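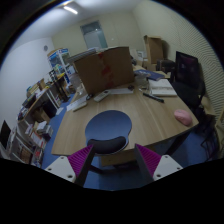 What should be written down before a hand-held gripper is used to record a tabletop task?
The task in one sentence, the object to be picked up, where it goes, and what counts as a failed try. We also write down who is holding the gripper.

Our project report covers the second half of the Drerkon course. The job was to draft a short set of rules for recording pick-and-place tasks and then test the rules ourselves. Trinidad Ignacio wrote the first draft and Padilla group reviewed it.

1. Rules for the operator
Keep the free hand out of the work area. Close the fingers on the widest part of the object. Do not push other items aside with the gripper – if something is in the way, stop and start a new try.

2. Rules for the table
Everyday clutter is allowed. The tabletop can hold a cardboard box, a notebook, a remote control or papers, and they stay where they are until the set is finished. A computer mouse is a good first object because most people know how to hold one.
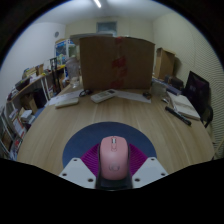 3. Rules for keeping or dropping a try
Our first draft said to delete failed tries. We changed this on 2020-11-24 after reading the Astemis lab handout, and failed tries are now kept and labeled. We recorded 165 tries and kept 113 as good. A set is limited to up to 25 tries before the operator takes a break.

4. Open points
Two operators disagreed on what a "drop" is when the object slips but stays between the fingers. The Brukitz form has no box for this case. We plan to add one in January.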